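Skirnska Opens Orders for Dokunby Memory Handling Kit

Add-on package lets a single-arm cell work inside open computer towers

Skirnska today opened orders for Dokunby, a kit for companies that take apart, test and refit desktop and workstation computers. It is sold as an add-on for customers who already own a robot arm and want to use it on memory modules.

The kit includes a two-finger gripper, a camera module that mounts on the gripper, a printed fixture plate for parts, and the Dina control software. Dina runs on an ordinary shop computer and does not need an internet connection once it is installed.

Most refurbishing shops handle memory by hand. A technician opens the latches, pulls the modules, sorts them and later seats new ones. Dokunby is meant for the middle part of that job. A person still opens the case and lays it on the table – the kit does not remove side panels or deal with screws. 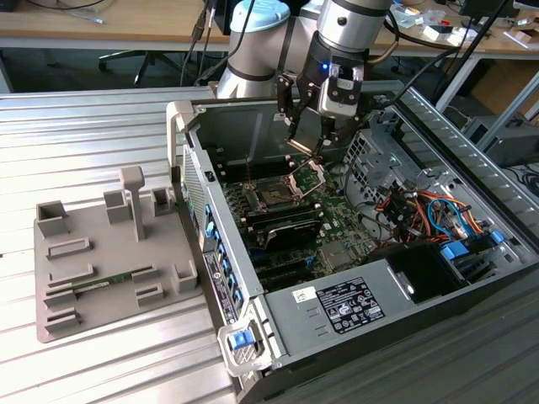
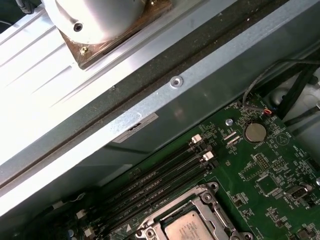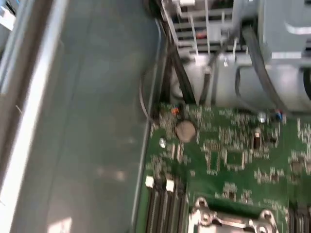 Setup for a new computer model takes 2 hours on average, according to Skirnska. The operator guides the arm by hand to a few points on the board, names them in Dina and saves the result as a job file. Job files can be copied between cells. The kit ships with 21 of them, covering common tower layouts, and customers with a support plan can request more.

"Towers are not built for robots," said Martti Riihimäki, product manager at Skirnska. "The cables are never in the same place twice, and the slots sit deep in the case. We spent most of our time on what the arm should do when something is in the way. Usually it should stop and ask."

When Dina cannot match the view to the job file, the arm backs out of the case and the software shows the last camera picture to the operator, who can correct the position or skip the unit. Each stop is written to a log.

Adams, a computer refurbisher, used a pre-release version of the kit for 7 weeks and ran 114 towers through it. Changes made after that trial include a slower approach near the latches and a shorter startup check.

Dokunby is available now through Skirnska's sales office, with first deliveries planned for June. The arm, worktable and safety equipment are not included. Replacement fixture plates can be ordered separately, and the print files are supplied with every kit for shops that prefer to make their own.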